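Two-arm cell: right arm drops out mid-task, left arm keeps going
zikby_bench
Posted in Arms and Grippers, July

Two-arm tabletop cell, building block assembly and sorting. Every so often the right arm stops accepting position commands while the left arm carries on with its half of the motion. With both grippers close together that means contact. Last week it bent a jaw.

The log shows error 832 on the right wrist joint, then a bus timeout 6 ms later. No pattern by time of day. I have replaced the power supply and reflashed the controller. Same fault. It ran 1227 cycles clean before the first one.

What should I check next, and how do I get the left arm to stop when the right one does?

sumis_controls
Two separate problems. Take the safety one first.

Your arms are on independent watchdogs, so a timeout on one is invisible to the other. Put both on a shared enable line, or have the supervisor drop torque on both if either misses 5 consecutive status frames. Test it by unplugging the bus on one arm at low speed, with nothing in the grippers and your hands outside the enclosure.

For the fault itself, suspect the cable. A clean run followed by random dropouts usually means a conductor is breaking near a clip or a connector. Hold the arm at the pose where it failed, flex the wrist cable by hand with torque off, and watch the error counter. If the count climbs, replace the cable and leave more slack at the wrist.

jernamville_lab
Had this. Was the connector.

zikby_bench
Counter climbs when I flex the right cable near the shoulder. New cable ordered. Shared enable is wired and both arms now drop together on the unplug test. Will post again after a long run.

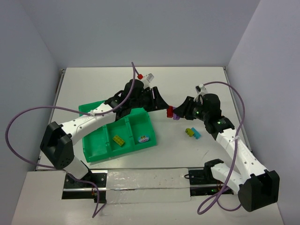
Both arms at the handoff position, red block in the left gripper, purple in the right.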